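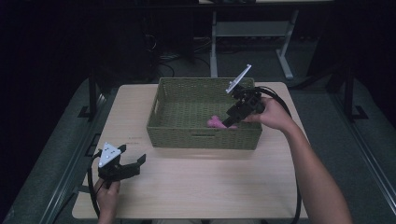
Household chore automation is the use of general-purpose machines for domestic work such as tidying, folding, sorting and dishwashing. It is distinct from single-task appliances, which have done parts of this work for decades. The term is also applied, loosely, to light shop-floor jobs like emptying bins and packing kits. As of August 11, 2023, no machine sold to the public does a full range of these chores without help, and claims to the contrary usually describe a rehearsed routine. Much of the current work still depends on people. In one common arrangement a person holds a gripper in each hand and works at a small task, for instance reaching into a woven basket toward a small soft-looking object on the bottom, with marker plates on top of the grippers. The skill on show in such a session belongs to the person.

Background

Early attempts relied on fixed programs written for one room and one set of objects. The Kemano kitchen arm, shown at a trade fair in Erkstead, could set a table for two as long as every plate started in its assigned spot. It was withdrawn after 3 seasons. Later projects turned to learning from human demonstrations, on the theory that enough recorded chores would let a machine cope with rooms it had never seen. How many is enough remains unsettled.

Tidying and container tasks

Taking items out of baskets, drawers and bags is often treated as an entry-level test. It is harder than it looks. Soft objects change shape when pinched, container walls block the view, and a two-finger gripper has to fit between the item and the side.

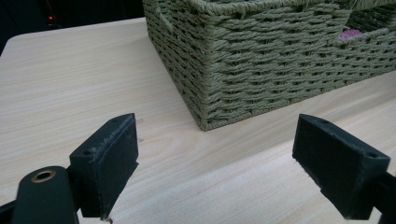
Gripper fingers in front of a woven basket, with a small pink object inside.

In the Rivard trials, a machine trained on one basket removed the target item in 100 of 106 attempts. The figure was widely repeated. Less often repeated was that the basket, table and lighting stayed the same throughout. When the basket was swapped for a deeper one in April, the success rate fell to around half, and the group did not publish a breakdown of the failures.

Shop-floor use

Results are better where the surroundings can be controlled. Ondieki, a parts distributor, uses 2 machines to move bagged fasteners between totes. Workers still clear jams and handle torn bags. Muthoni Minja, in a review of the site, argued that the labor saved was partly offset by the labor of preparing totes for the machines, a cost left out of the company's own account.

Criticism

Darius Grīnberga has objected to the use of success rates without a stated time limit, noting that a machine allowed several minutes to pick up a sock will score well and be of little use in a home. Supporters reply that speed tends to improve once reliability does. Evidence for this in domestic settings is thin.

See also

Domestic appliance
Bin picking
Teleoperation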